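The Notice Board Corner

Welcome to the cork board page! I've had this one half-written since I put up the shelf pictures, and a few of you in Dulgate have been asking how the planning table is coming along, so I've finally sat down with a cup of tea and done it. It's a small gallery this time, more words than pictures (sorry, I do go on when it comes to stationery).

A bit of background for anyone new. Everything to do with the Golob project gets planned on cork first: who's bringing what, which room is free, what still needs buying. I did try doing it on a spreadsheet. It got to 3,453 rows and I couldn't find a single thing in it, and in July I gave up and went back to bits of paper. Bits of paper stay where you put them and you can see them from the other side of the room while you're eating your toast.

So the board has its own place on the big white table now, lying flat. People always expect it to be on a wall, and it may well go up on one eventually, but I like sorting things out while it's down. Notes don't flutter off, you can walk all the way round, and if you want to shuffle half a week along by a day you just lean over and do it. It's lovely for your arms as well. If you've ever tried to push forty pins into a board above your own head you'll know what I mean.

Pins first, then, as they're the bit I get the most messages about. I buy them in mixed colours and they live in a clear jar, which looks cheerful and is completely hopeless when you want three greens in a hurry. You tip the jar, you get one green, six yellows and a sore thumb. These days I put a few out on a tray before I start and work from that.
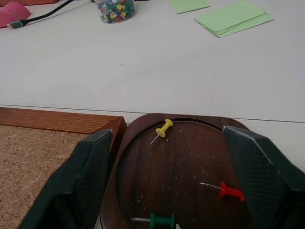

Yellow, red and green out on the brown wooden tray, with the clear jar of mixed colours waiting behind.

I love that tray. The round dip in the middle does all the work: a pin that rolls has nowhere much to go. I used a saucer for years, and pins would hop over the rim the minute anybody knocked the table, and then you'd find them later with your sock. The wood is dark enough for the bright colours to show up nicely too, although it does show every speck, so it gets a wipe with a dry cloth whenever I remember.

My colours, since I know somebody will ask:

Red is for anything with a deadline.
Yellow is for things I'm waiting to hear back about.
Green means it's settled and I can stop fretting.
Blue is shopping, and blue always runs out first.
White is for whatever's left over, mostly birthdays.

You don't have to copy it! A friend of mine uses one colour for each of her children and it works a treat. The only thing I'd say is write your colours down somewhere near the board. I changed mine round once without telling anyone and we ended up with two lots of folding chairs from Custar and no tablecloths at all.

Now, sticky notes. I use both, notes and pins, and I've had some quite stern emails on the subject. The thinking goes like this: a sticky note by itself doesn't hold on to cork for very long, cork being bumpy and a bit dusty, but it'll hold long enough for you to make up your mind. So everything goes down as a plain sticky note, I potter round moving them about, and the pins go in at the very end once I'm happy. A pinned note is a promise. An unpinned one is still up for discussion, and anyone passing is welcome to move it.

I was using four colours of note as well as the pins, and it was far too much. It looked like a sweet shop, and I kept having to work out what an orange note with a blue pin could possibly mean. I've gone down to one, a pale green, and let the pins do the talking. Green's easy to read against cork, and black felt tip shows up beautifully on it. They're kept in a see-through plastic tub to the left of the board, standing up on their edges more or less, so you can peel one off without chasing the whole block across the table.

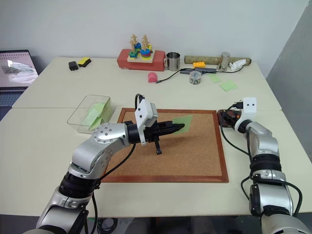 How do I stop sticky notes curling up at the bottom?
Peel them off sideways, from one end of the gummed strip to the other, instead of pulling up from the bottom edge. Pulling upwards bends the paper and it stays bent. If you've already got a curly one, a second pin low down in the corner will keep it flat.

A few more odds and ends about the table while I'm here. The mug and the stacking toy with the coloured rings have both ended up at the back, along with a yellow and black sponge, and I've decided that's simply where they live. I've stopped trying to keep the whole table clear for the board. As long as there's space on every side to put your elbows, the rest can stay put.

The board itself has a reddish-brown wooden frame, which I like much more than the thin metal ones. You've got something to hold when you're carrying it, and a note that's sliding about tends to stop at the edge. Before you buy one, press your thumbnail into the cork if the shop lets you. It should give a little and then come back. The very cheap ones are a skin of cork over cardboard, and your pins will lean over like tired daffodils within the week.

Old pin holes, by the way, close up a bit if you rub over them with a barely damp cloth and leave the board overnight. I do this between projects. It won't make an old board look new but it does get rid of that moth-eaten patch in the middle where everybody pins.

At the last tidy-up I had 41 notes on the go for Golob, and 47 the week before, so we're heading in the right direction. My rule is that once we get to 40 I'm allowed to start the next lot, which will be the Pesum weekend, and that means emptying the board and giving it a proper brush down first. I'm looking forward to that more than I should!

If you've got a good way of storing pins by colour that doesn't involve lots of tiny lids, please write in. I've tried an egg box (too deep) and an ice cube tray (better, but it tips), and I've been eyeing up a bun tin. The next page will be the drawers, once I've found the key to the bottom one.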